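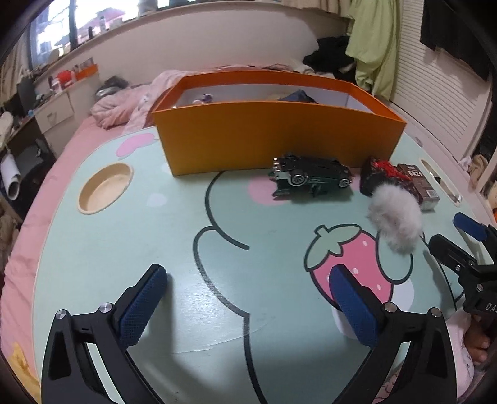 6. Checking and replacing the finger pads

The finger pads on the Hostier hand-held gripper wear faster than any other part and should be checked before each recording day. Worn pads let light objects slide and change the closing distance, which makes the recorded jaw width wrong. Open the jaws fully for the check, the way they stand over the green table, so that the dark blue textured faces are clear of each other and the silver pivot screws on both jaws can be reached with a driver. A tabletop in a bedroom or kitchen will do for this work. Small screws roll, so keep a tray nearby.

You will need: the 2 mm hex driver from the kit, a dry lint-free cloth, two new pads (part 541) and the Bovero width gauge.

6.1 Inspection

1. Switch the gripper off and unplug the data cable.
2. Open the jaws to the stop.
3. Wipe both pads with the dry cloth. Do not use alcohol or glass cleaner, as both harden the surface.
4. Look across each pad at a low angle. The texture should be even from tip to base. If there is a smooth patch at the tip, replace both pads.
5. Press each pad sideways with a thumb. It should not shift on its jaw.
6. Check the pivot screws by hand. If one turns without the driver, tighten it until it is snug and go to 6.3.

Note: Pads are replaced as a pair. A new pad against a worn one will pull the object to one side as the jaws close.

6.2 Replacement

1. Hold the jaw still and peel the old pad off from the base toward the tip.
2. Remove leftover adhesive with the plastic scraper.
3. Line up the new pad with the base of the jaw and press it down for 29 seconds.
4. Repeat on the other jaw.
5. Leave the jaws open for 14 minutes before closing them on anything.

Caution: Keep fingers out of the linkage when the jaws are moving. The return spring is strong enough to pinch.

6.3 Setting the width

1. Plug in the data cable and switch on.
2. Close the jaws on nothing and press Zero.
3. Open to the stop. The display should read 67. If it reads lower, check that the cable is not caught behind the bracket.
4. Close on the width gauge and compare the reading with the number stamped on it.
5. Make one trial pick with something soft and one with something hard – a pompom and a toy car are fine – and play the recording back.

If the reading drifts between the two picks, repeat from step 2. If it still drifts, send the gripper to the Buvcombe workshop, marked for Vasylyna Bondarchuk, with the old pads in the bag.

Revised 2026-05-20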